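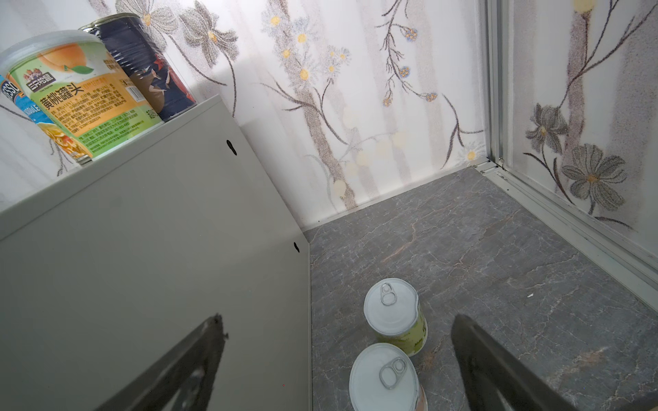
# Getting the house ready before the snow comes

We have lived up at Flandby long enough now to have been snowed in more winters than not, and every year somebody new to the valley asks me what they ought to be doing at home beforehand. So I've written it all down, with a cup of tea at my elbow and the rain coming sideways.

Start with the porch, if you have one. Wet boots want newspaper stuffed right down into the toes, changed after an hour or so, and they should stand well back from the stove. I ruined a lovely pair of Grektons – no, Groktons, I always get that wrong – by being impatient, and the soles came away like orange peel.

Gloves dry best hung by the fingertips. Skins from touring skis go over a line somewhere cool, never on a radiator, or the glue turns to toffee.

Then check your shovel. Keep it indoors! A shovel in the shed is no use at all when the drift is up against the shed door. Rub a candle stub over the blade and the snow slides off instead of clinging, and do it again whenever it starts to stick.

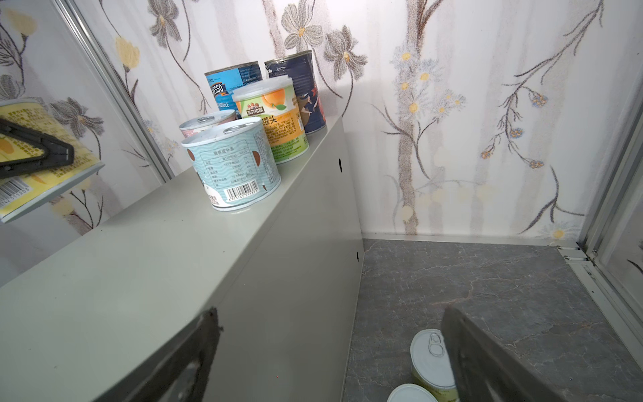
*Cans on top of the cabinet.*

Food next. I like to have 9 days' worth in, though my neighbour Akua Asamoah thinks I'm being fussy and manages on a good deal less. Put the newest things at the back and write the month on the lid in marker pen, because April looks a very long way off when you are standing there in a jumper and two cardigans.

Batteries come out of the avalanche transceivers when the season ends, and new ones go in before the first trip. Don't mix old and new, and don't use rechargeables unless the maker's booklet says you may.

Last of all, the road. The lane from Sereck is usually the first to close and the last to be cleared, so fill the car before the forecast turns, and leave a blanket and a torch on the back seat.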